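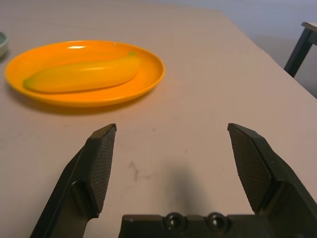 Gripper open on the approach to the orange plate.

The Plate Sort assignment at Brastville takes up the second half of the manipulation course, and most of the students who enroll have heard about it before they arrive. The task fits in one sentence. A two-armed robot has to move toy food between plates, in an order given to it at the start of the run, without a person touching anything on the table. The course handout spends 15 pages on the rest.

Teams write their own control software on top of a shared base layer called Dandix, which handles motor commands, joint limits and the emergency stop. Students may read the Dandix source but may not change it. Everything above it is theirs: finding the objects, choosing a grasp, planning the arm path, and deciding what to do when a grasp fails. The last item carries the most points and is usually started last.

Work begins in a simulator. For the first few weeks the teams do not use the arms at all, and the simulated results tend to look very good. Contact is the weak part of the model. A simulated toy stays where the fingers close on it, and a real one may roll, tip or slide toward the rim of the plate. One team this year, Eno, logged 204 clean simulated picks in a row and then failed its first several attempts on hardware. The cause was a height error of a few millimeters in the table model. The fix took one line, and finding it took two lab sessions.

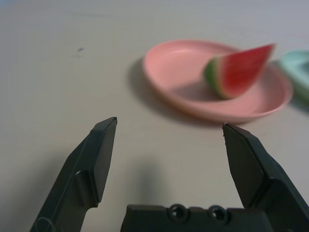
Toy food was chosen for practical reasons. It is cheap, it survives being dropped, and no two pieces need quite the same grasp. A banana is long and curved, so the gripper has to rotate to match it. A melon wedge has two flat faces that meet at an angle, and a grasp too close to the point will squeeze the piece out of the fingers. Teams that write one general grasp routine usually add a special case for the wedge by the midpoint of the assignment.

The plates cause more trouble than the food. Every plate has a raised rim, and a finger that comes in low will hit it and push the plate across the table. Once the plate has moved, the stored position is wrong and every later step inherits the error. The handout recommends looking again after each contact. Looking again costs time, and time is scored, so each team has to decide how often it can afford to check.

Scoring is based on a fixed set of runs. A correct placement earns full credit. A piece that lands on the correct plate but hangs over the rim earns half. Pushing a plate is allowed, though a plate that leaves the table ends the run. Each team also submits its log files, and the instructors compare the logs with what happened on the table. A program that reports success on a missed grasp loses more points than one that reports the miss and stops.
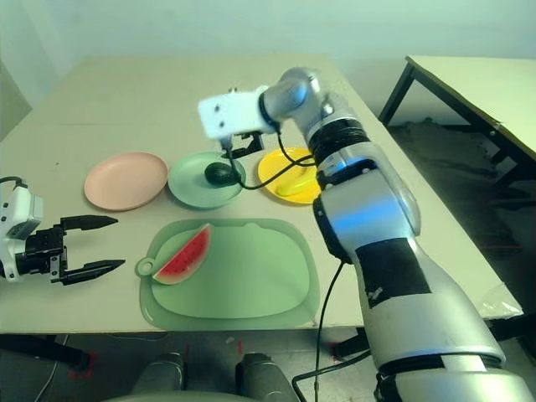
Two-arm layout with three plates in a row and the wedge on the cutting board.

Layouts with a cutting board belong to the harder set. The board sits lower than a plate rim and has its own outline, and a detector tuned on round plates may ignore it or label it as part of the table. Two-arm layouts add the question of which arm should take which piece. Most teams split the table down the middle and assign each side to the nearer arm. The rule is easy to write and it fails when a piece has to cross the line.

The team called Min used a different rule. Its planner computes a path for both arms, discards any path that brings the wrists too close together, and takes the shorter of what is left. The method is slower to start but needs no center line. During the November trials Min completed 4 crossing moves, the most of any team, and finished with 746 points. Eno finished lower on points and had the more accurate logs.

Cameras near the gripper are useful at short range and difficult to use well. As the fingers approach an object, it fills more of the view and the focus gets worse. Dark pieces are a particular problem, as a dark oval on a pale plate can be read as a hole in the surface. Several teams now freeze the position estimate at a set distance and finish the approach without updating it. Others keep updating and accept some jitter.

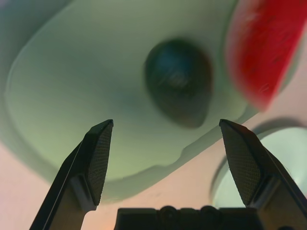 Changes for the Next Session

The handout will be revised in three places. Table height will be measured by each team at the start of every lab session and entered by hand, with the value written to the log. The limit on retries will be raised, as the current limit discouraged teams from writing recovery code. The crossing moves will count toward the base score, where they are now listed as a bonus.

Dandix will also get a small update. It currently reports the gripper width only when a motion ends, so a team cannot tell that a piece has slipped until the arm stops. The new version will report the width during the motion as well. Teams from this session have asked to rerun their final programs on it, and lab time has been set aside for them before the new course begins.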